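Home Forums Hardware Desktops & Towers Search Members Log in

Thread: Is an old Dell tower worth reviving or am I kidding myself

mulga_bill_pc
Picked up a used Dell desktop tower at the Utarham tip shop for $60. Sold as is, no cables, no promises. I've had the side off and there's no processor and no cooler on the board, just the bare socket with the metal frame round it. Everything else seems to be there, power supply, hard drive, the lot. A bloke at work reckons I can have it humming for next to nothing and use it as a file server in the shed. I have my doubts, which is why I'm here. Has anyone done one of these up and been glad they did?

tinsnips
What model? "Dell tower" covers a fair bit of ground. Look for the service tag and put it in the support site.

mulga_bill_pc
Sticker's been peeled off. I can read DELL on the motherboard and that's as far as I've got.

Kettle_Corner
$60 for a case with no CPU is $60 for a case. I don't see what there is to discuss. People who say "next to nothing" never add it up. Processor, cooler, probably memory, probably a new drive if you've got any sense, and you're at $300 before it has booted once. For $300 you can get a whole refurbished machine with a warranty, and somebody else has already blown the dust out.

ferrous_wheel
Bit harsh. A processor to suit an older board is pocket money, the market is flooded with them. I got mine from Triltano along with the cooler and it was posted next morning. Whole thing cost me less than a pub dinner.

Kettle_Corner
And how old is the power supply in yours? What does it pull at the wall, idling all day? I keep hearing these cheap rebuild stories and I've yet to see one with a power bill attached.

ferrous_wheel
Haven't measured it.

Kettle_Corner
Right.

tinsnips
Before anyone buys anything, check the socket. Torch and a magnifier, look across the pins from a low angle. If it's the kind with pins on the board and it has been sitting open with no cover, assume something's been dragged over it until you've proved otherwise. I've been sold 2 boards as "tested" with pins lying flat. Tested by whom, I'd like to know.

mulga_bill_pc
Looked as best I could with my reading glasses on. Can't see anything bent but I wouldn't swear to it.

Prairie_Static
Canadian lurker here. I like these cases more than the boards, to be fair. The coloured plastic tells you what's meant to come off, so the blue bits are your latches and drive rails, and you can have a drive out without hunting for a screwdriver. That said, I don't buy the idea that it makes them easy to upgrade. Plenty of the older Dells have their own ideas about front panel connectors and fan headers. You go to put a standard board in and half a Saturday's gone, sorry, half of whatever day you have off.

ferrous_wheel
Why would he put a different board in? He's got one.

Prairie_Static
He's got one that nobody has seen turn on. 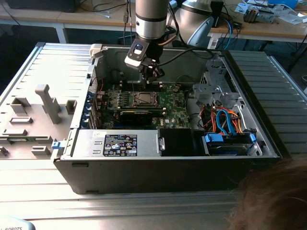 Anyway, my other gripe with that style of tower is the cabling round the drive cage. It all hangs down in a bundle and the SATA lead goes wherever it likes. People tell me it's fine for airflow. Maybe. I tie mine back regardless, and I'd leave the side panel off until you're sure everything is seated, or you'll be taking it on and off 6 times.

gravel_road_gal
I'm with Kettle on the money and with Prairie on the cables. One more thing, do not trust the hard drive that came in it. I don't care how good the health report looks. Pull it, wipe it, use it as a paperweight. If the shed server has the family photos on it, you want a new drive, and then you want a second copy in the house.

mulga_bill_pc
What about the long black card across the board? Worth keeping in, or does it just chew power?

tinsnips
Can't tell you without a part number. Could be graphics, could be something else. Pull it out, read the label and post the number. If the board has its own video output you may not need it for a file server.

dustpan_dave
Chege on the highway will fit a CPU for you if you're nervous. They did a tidy job on my Arton but charged like a wounded bull.

Kettle_Corner
So add labour to the $300. Keep going, it'll be the dearest shed computer in the state.

ferrous_wheel
Some of us enjoy it, mate. He's already spent the $60.

Kettle_Corner
Which is no argument for spending more of it.

mulga_bill_pc
Fair points all round. I'll borrow a proper magnifier, go over the socket again and get the number off that card. If the pins are crook it goes back to the tip shop. If they're good I'll buy the cheapest processor I can find and not a cent on anything else until it posts.

tinsnips
Photograph the socket square on and then from the side when you do. And find the board number first, or you'll buy the wrong chip.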